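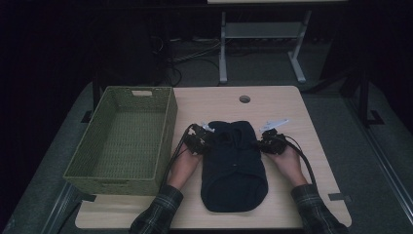 Relatório de progresso ao financiador — segundo período
Projeto Minero: recolha e triagem de têxteis usados em meio urbano
Entidade executora: Burnora
Entidade financiadora: Fundo Otell
Responsável técnico: Gebremedhin Worku

1. Situação geral

O período decorreu de acordo com o plano aprovado, com um desvio no calendário da componente de valorização (ponto 4). A recolha funciona em 11 pontos, todos com contrato de cedência de espaço assinado. Os dois pontos em falta no relatório anterior entraram em serviço depois de resolvida a questão da licença de ocupação da via pública.

A triagem continua concentrada no armazém principal. A transferência parcial para o segundo armazém, prevista na candidatura, não foi iniciada e propõe-se que seja retirada do plano. O volume atual não a justifica e o custo de transporte entre instalações absorveria a poupança estimada em renda.

2. Recolha

Foram recolhidos 701 sacos no período. A unidade de registo continua a ser o saco fechado; a pesagem individual só passou a ser feita de forma sistemática a partir de fevereiro, pelo que os valores em quilogramas do início do período não devem ser comparados com os seguintes. O anexo A apresenta as duas séries em separado.

A rota foi redesenhada. Os pontos junto a escolas enchem depressa no fim de cada período letivo e ficam quase parados nas semanas seguintes, o que tornava ineficiente uma volta fixa. A recolha passou a fazer-se à segunda-feira em todos os pontos, com uma segunda volta acionada por aviso da entidade que acolhe o contentor. O consumo de combustível por saco baixou, embora a série seja ainda curta para se fixar um valor de referência.

Registaram-se 6 ocorrências de contaminação por humidade, todas em contentores do modelo antigo. A vedação da tampa foi substituída pelo fornecedor, Thammasiri, ao abrigo da garantia. Não houve novas ocorrências nos contentores intervencionados.

3. Triagem e classificação

Mantêm-se as quatro classes definidas no protocolo: reutilização direta, reutilização após reparação, reciclagem de fibra e rejeitado. A principal alteração diz respeito à fronteira entre as duas primeiras. Até aqui, uma peça com um botão em falta ou uma bainha descosida seguia para reparação; passa agora a seguir para reutilização direta, com etiqueta de preço reduzido, desde que o defeito seja único e visível. A oficina deixou de ser o ponto de estrangulamento.

As malhas escuras continuam a levantar dificuldades. O desgaste e o borboto são difíceis de avaliar em tecidos azuis-marinhos e pretos, e a taxa de reclassificação na segunda verificação é superior à das restantes cores. O protocolo prevê agora a inspeção destas peças pelo avesso e contra a luz. O reforço da iluminação das mesas foi orçamentado na rubrica de pequeno equipamento, sem necessidade de reprogramação.

A identificação da composição continua a depender da etiqueta. Nas peças sem etiqueta legível, a classificação é feita por toque e, em caso de dúvida, a peça segue para rejeitado. Trata-se de uma regra conservadora — o reciclador devolve lotes inteiros quando encontra elastano acima do limite contratual.

4. Valorização

O contrato com o reciclador de fibra foi assinado com atraso. A minuta inicial não previa a repartição do custo dos lotes devolvidos, e a versão final limita a responsabilidade da Burnora ao transporte de retorno. O primeiro envio realizou-se já perto do fecho do período, e o relatório de receção não estava disponível à data da redação. O indicador de quantidade efetivamente reciclada fica, por isso, sem valor e será reportado em conjunto com o do período seguinte.

5. Execução financeira

A despesa com pessoal está em linha com o previsto. A rubrica de transportes apresenta uma folga, decorrente da revisão da rota, e a de serviços externos um ligeiro excesso, imputável ao apoio jurídico na negociação do contrato. Solicita-se autorização para compensar as duas rubricas entre si, sem alteração do total. Os comprovativos constam do anexo C.

6. Próximo período

Estão previstas a auditoria interna à segunda verificação, a revisão da tabela de preços das peças com defeito e a entrega do relatório de receção do reciclador. A decisão do Fundo Otell sobre o segundo armazém é necessária antes da renovação do contrato de arrendamento.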